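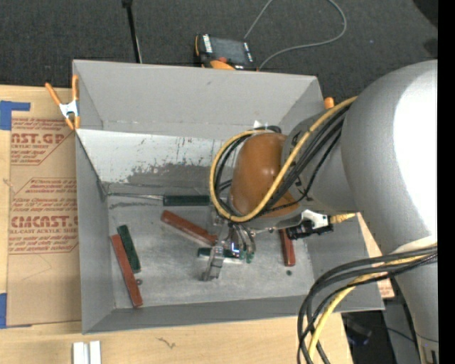 Plestville, le 9 septembre 2019

Isoloir pliant Rilport 2 – postes de vote pour élections municipales et scolaires

L'isoloir Rilport 2 est un meuble de vote pliant destiné aux municipalités, aux commissions scolaires et aux associations qui tiennent leurs propres scrutins. Il remplace le Rilport de première génération, retiré du catalogue en août. Les pièces de rechange de l'ancien modèle restent en vente jusqu'à épuisement du stock.

Chaque unité comprend 2 postes de vote dos à dos, séparés par un panneau central opaque. Les tablettes se règlent en hauteur, sans outil, entre la position debout et la position assise. En position basse, le dégagement sous la tablette permet l'approche en fauteuil roulant. Il n'est donc pas nécessaire de commander un modèle distinct pour le poste accessible, mais il faut prévoir l'espace de manœuvre devant l'isoloir au moment de dessiner le plan de salle.

Contenu de la livraison

Panneau central et quatre volets latéraux
2 tablettes avec rebord avant
Piètement pliant à patins antidérapants
Housse de transport avec fenêtre pour l'étiquette du bureau de vote
Notice de montage en français et en anglais

Les crayons, les lampes et l'affichette « Un électeur à la fois » sont vendus séparément. La lampe à pince Magesa se fixe sur le panneau central et fonctionne sur piles. Elle convient aussi à l'ancien Rilport, à condition d'utiliser la pince longue.

Montage

On déplie le piètement, on verrouille les deux barres, puis on glisse le panneau central dans la rainure jusqu'au déclic. Les volets se rabattent ensuite vers l'avant. Une personne seule peut monter l'isoloir. Pour le repliage, retirer les tablettes en premier : les charnières forcent si elles sont encore en place, et la garantie ne couvre pas ce dommage.

Les panneaux se nettoient au chiffon humide et au savon doux. Éviter les solvants, qui ternissent la surface et effacent les repères de montage imprimés au dos.

Dimensions et entreposage

Plié, l'isoloir mesure 54 cm de large et se range debout. Le chariot Kundbridge, en option, se bloque avec un frein au pied et passe dans une porte intérieure ordinaire. Ne pas empiler les housses à plat, les volets du dessous finissent par se voiler.

Commande et location

Les commandes sont reçues par écrit, avec le nom de la municipalité, l'adresse de livraison et la date du scrutin. Pour les élections partielles, il vaut mieux réserver dès la publication de l'avis d'élection – le stock de location est limité à 200 unités pour l'ensemble du territoire, et les courses à la mairie et au conseil tombent souvent en même temps. Une unité louée doit être rendue dans sa housse, complète. Les pièces manquantes sont facturées au prix du catalogue.

Les municipalités qui possèdent déjà des isoloirs d'un autre fabricant peuvent commander les volets seuls. Joindre un croquis coté du panneau existant. Nous répondons par une soumission ou par un refus, selon l'épaisseur du panneau.

Garantie

La garantie est valable pour deux scrutins généraux à compter de l'achat, partielles comprises. Elle couvre les charnières, les verrous et le piètement. Elle ne couvre ni les graffitis, ni les marques de ruban adhésif, ni l'usage à l'extérieur.

Renseignements

Ventes aux municipalités : Hauwa Olatunji
Location, retours et pièces de rechange : I-seul Kwon

Préciser dans tout message le modèle concerné (Rilport ou Rilport 2). Le numéro de série se trouve sous la tablette, côté verrou.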